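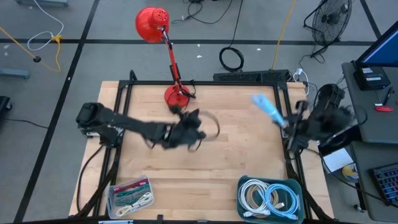 Slide 1 – Opening

Thank them for staying past lunch. Ask who has moved house in the last 2 years. Wait for hands. Ask who still has a box they never opened. Longer wait.

Say the title out loud: Downsizing without a fight. I ran the Willard move-out clinic, we saw 191 households, mostly people going from a family house into an apartment.

Slide 2 – Where the time goes

Furniture is quick. People know by the first evening which couch goes. Small stuff eats the weeks – papers, photos, kitchen drawers, spare cords.

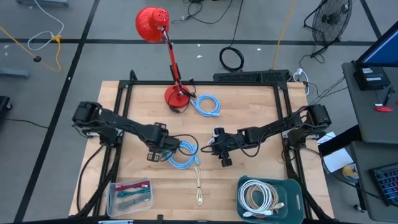
Tell the Havside story here, keep it short. Couple, big attic, spent four days on one filing cabinet and then paid movers to pack the rest unseen. Everything got moved. Everthing.

Point to make: start with the small stuff while you have energy. One drawer a night. Stop at 50 minutes even if it's going well.

Slide 3 – Money

Greveck apartments charge for storage cages. One family had spent 3,000 dollars on a cage before they gave it up. Pause after the number. Don't lecture.

Ask: what would you pay to get it back if it burned? Most people go quiet, then name a quilt.
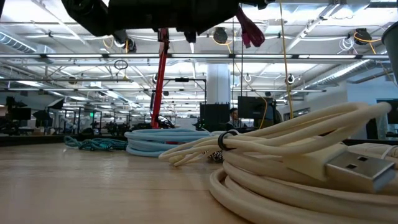 Then the hard part, other people's things. Grown kids who say keep it for me. Give them a deadline and put it in writing, a text is fine. If they miss it, one phone call and then it goes. Golestani handout has sample wording, pile is by the door, remind them to take a copy.

Skip the probate bit if we're past 2:30.

Slide 4 – Questions

Somebody will ask about photo albums. Answer: last, allways last. Scan them after you've moved in.

Leave phone number slide up. Chairs need to be stacked before we go.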